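Why Does a Dish Rack Have All Those Bars?

Filed under: Stuff in Your Kitchen

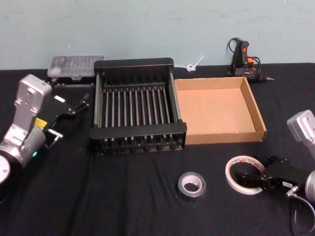
A black dish rack with thin silver rods, and an open cardboard tray right beside it.

A dish rack is not the most exciting thing in your kitchen. It doesn't beep, it doesn't light up, and it has never once made toast. Most people only notice it when there's no room left on it. But somebody had to think hard about those bars, and the reasons are better than you might expect.

What is it for?

A dish rack holds clean, wet dishes until they are clean, dry dishes. That's the whole job. You could do it with a towel instead, and people do, usually while sighing.

So where does the water go? Two places. Some of it slides down the plate and drips off the bottom. Gravity handles that part and never asks for an allowance. The rest goes into the air, a tiny bit at a time. Water is made of very small pieces called molecules, which are always jiggling. Now and then one jiggles hard enough to break free and float away. When enough of them have left, your plate is dry. The word for this is evaporation.

Why bars?

Try this in your head. Take a stack of wet plates and set them down flat, one on top of another. Come back after lunch. The top plate looks fine. The ones underneath are still wet, and a little bit sulky.

The trouble is that the water between the plates can't get out. The air squashed in there fills up with moisture quickly, and then it has no room for more. To dry well, a plate needs fresh air on both sides.

The bars fix this by doing very little. They stand a plate on its edge and keep it from leaning on its neighbor. A thin bar is best, as it touches the plate in only a small spot and leaves the rest of it open to the air. A big fat bar would hold the plate just as well, but there would be a big fat wet patch behind it.

The spacing matters too. If the bars are too close together, your bowls won't fit. If they are too far apart, your plates flop over like tired puppies. Rack makers pick something in the middle and hope that you don't own strange bowls. (Everybody owns at least one strange bowl.)

Who thought of it?

We don't know who made the first one. People have been washing dishes for a very long time, and clay bowls are much older than 2,000 or even 3,000 years. It's a fair guess that some of them were left upside down in the sun by a person who had better things to do. That person deserves a statue.

What about the cardboard?

Cardboard and dish racks have opposite feelings about water. The rack expects to get dripped on. Cardboard is made of paper, and paper is made of tiny plant fibers that soak water up. Wet cardboard goes soft, then floppy, then sad. A shallow tray is handy for holding dry odds and ends, but please don't park your soup bowl in it.

Try it yourself

You need 2 plates that match, a dish rack and a kitchen towel. Plastic plates are a smart choice if you are the dropping type.

Spread the towel on the counter. Dip both plates in water and let them drip over the sink while you count to 15. Stand one plate up in the rack. Lay the other one flat on the towel, with the eating side down. Now go away. Watching won't speed it up, and it isn't a very good show.

Check on them after 15 minutes, and again 15 minutes after that. Touch the front and the back of each plate. Which one is drier? Where is the last wet spot hiding? Write down what you find, then try it again on a rainy day and see if anything changes. Damp air is slower to take in more water, so your rainy plates may need longer.

If a grown-up asks why there are wet plates all over the kitchen, say the word "evaporation" slowly and with great confidence. You will probably still have to put them away.

Words to know

Evaporation – when liquid water turns into a gas and drifts off into the air.
Molecule – a very tiny piece of something, far too small to see.
Fiber – a thin thread. Paper is made of lots of them, all tangled together.

Next time: Why do spoons show your face upside down?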